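Neston 500 Soundbar
Reading time: 2 minutes

The Neston 500 is a two-piece soundbar system from Umeo, intended for living rooms with a television of medium or large size. It consists of a slim bar and a separate wireless subwoofer, rated together at 300 watts. The bar may be placed in front of the television or mounted on the wall with the bracket supplied.

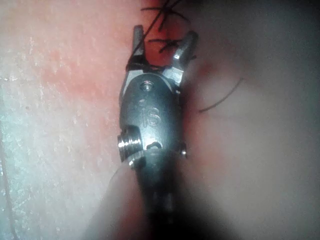 Jolene Tamihana writes that speech on the evening news is far easier to follow with Voice mode switched on, although she would have liked a brighter display.

Voice mode raises the level of dialogue and leaves music and effects unchanged. Night mode limits sudden loud passages. Both settings are stored when the unit is turned off and can be changed from the remote control or from the buttons on top of the bar.
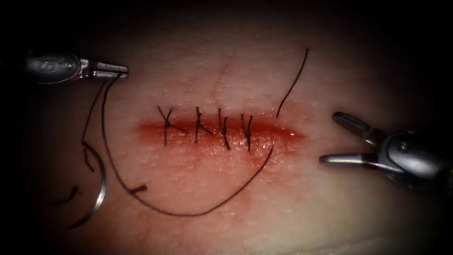

Closing sutures on a training pad.

Connections include one HDMI port with return channel, one optical input and Bluetooth. The HDMI cable is included; the optical cable is sold separately. Customers replacing an earlier Umeo bar should note that older subwoofers cannot be paired with this model. 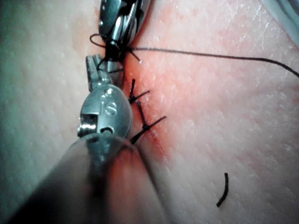
Black sutures along the incision line.

The Neston 500 is covered by a warranty of 2 years on parts and labor. Proof of purchase is required for all claims.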